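January 7, 2018

Well, the tree is down. I put it off and put it off, and then this morning a whole handful of needles came up in the vacuum with a noise like gravel and I thought, okay, that's enough Christmas. It's out by the curb now, leaning on the recycling bin like it's waiting for a ride.

I'm writing this at the kitchen table with the last of the ginger cookies Setsuko sent over. She swears she's never baking those again (she says that every year) and Hinata apparently ate so much of the dough that there were only two batches in the end. They're so good, though. I dunked one in coffee and lost half of it and ate the mush with a spoon.

So, the sweater! I finally, finally picked the thing back up. I cast on in April, if you can believe it, full of big plans to have it done by the time it got cold, and then the summer came and who wants a lap full of wool in the summer. It's the yoke pattern I got from Emiko, and you knit the body from the bottom up until you think you'll die of boredom. 153 stitches around, plain, plain, plain. I had 18 rows left before the fun part, and I did every one of them last night while watching a movie I couldn't tell you a thing about. Some kind of heist. There was a boat.

And then of course I counted this morning and I had 152. One missing stitch! I found it nine rows down, just hanging there looking innocent, and I hooked it back up with a crochet hook and you can see the spot if you know where to look. It's a little tight. It's under the arm. I'm leaving it.
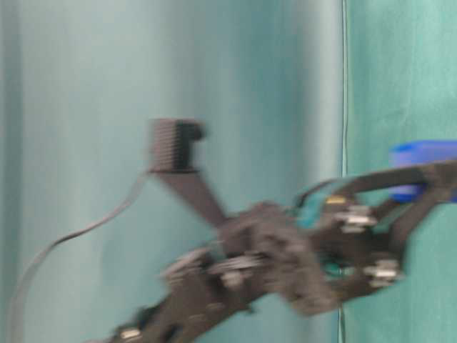
The big question now is color. The body is oatmeal, a nice safe oatmeal, and the pattern wants three colors in the yoke, and I've been going back and forth on it all week long like it was a house I was buying. Emiko did hers in browns and a kind of mossy green and it's beautiful, very grown-up. But I keep wanting a blue, and I don't mean denim or dusty or any of the blues I already own six sweaters in. I mean a real royal blue, bright as that block sitting up against all the dark gray, the kind that makes everything next to it look like it's wearing its work clothes. One round of that, maybe two, right under the neck. Then I'd use charcoal for the rest and let the blue do the talking.

I called Emiko about it and she was quiet for a second and then she said, "Well, you're the one who has to wear it." So that's a no from Emiko! But then she called back after lunch to say she had half a skein of something bright left over from a hat and did I want it, so maybe she's coming around. I'm going to swatch it first. I never swatch, and look where that's gotten me (the green vest, the mittens that fit a bear).

The yarn shop had charcoal marked down after the holidays, too, and I talked myself out of it, and now I'm kicking myself. I'll go back tomorrow if the roads are okay. They were salting again when I put the tree out.

Other things. The upstairs radiator is knocking again. I bled it and got water all down my sleeve and it knocked just the same. Yuto called, he got the apartment, he's thrilled, it has a window in the bathroom. He asked if I had any spare pans and I said did I ever. I've got a box going for him by the back door with the pans and the good colander and a blanket I made when he was little that he probably doesn't want, but it's going in anyway.

I want to be past the yoke before the end of the month. I know, I know. But the sleeves are short on this one, and I really think if I do a little every night and stay away from that sock yarn in the closet I could be wearing it while there's still snow on the ground.

Soup for supper, the lentil one. I have to go find the big pot before I remember it's in Yuto's box.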